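Print this page | E-mail this page

Trudoten Outdoor Manipulation Study: Frequently Asked Questions

Last updated 22 November 2021

What is the study about?
Trudoten examines whether a grasping policy trained wholly in simulation retains its accuracy when the background is vegetation. Earlier trials, completed in May, were confined to indoor benches.

Which environments are used?
All episodes are rendered. The backyard environment has a lawn, a slatted timber fence, several trees and a children's play structure. The full set comprises 533 episodes, of which 112 are withheld for evaluation. 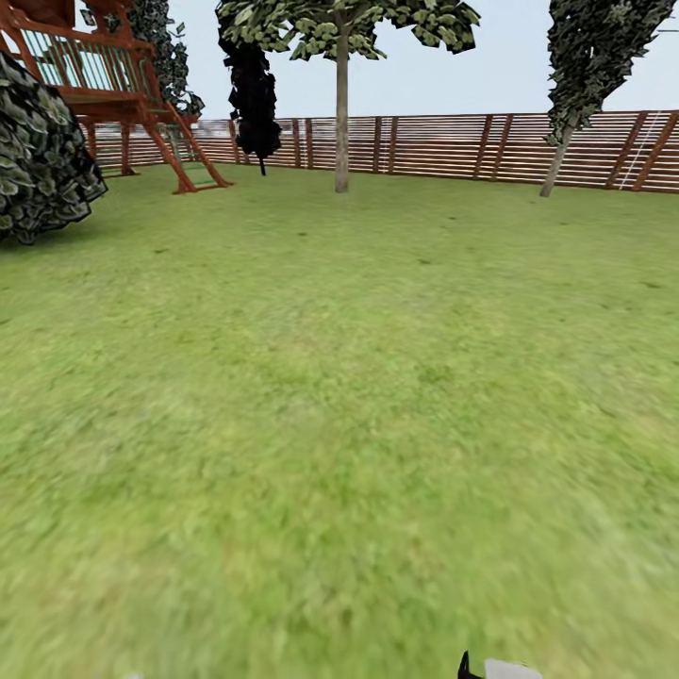
Rawiri McAlister asked whether a single backyard could support any general claim about outdoor work, and suggested that fence and foliage be varied independently. The project accepts the point. Results are reported for this environment only — a second, Surska, is in preparation.

Why does the ground lack fine detail?
Ground textures are stored at a fixed resolution and soften when viewed at close range. Individual blades of grass cannot be made out in downward views, and the policy must locate the ground plane from broad changes in colour.
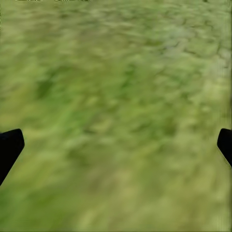

Depth error is therefore reported separately for downward views. Episodes in which the estimate could not be recovered are scored as failures and are not removed from the totals.

May other laboratories use the data?
Yes, under licence for non-commercial research. Enquiries should be directed to Niamh Kinsella or Olga Jara at Scanlon.

Print this page | E-mail this page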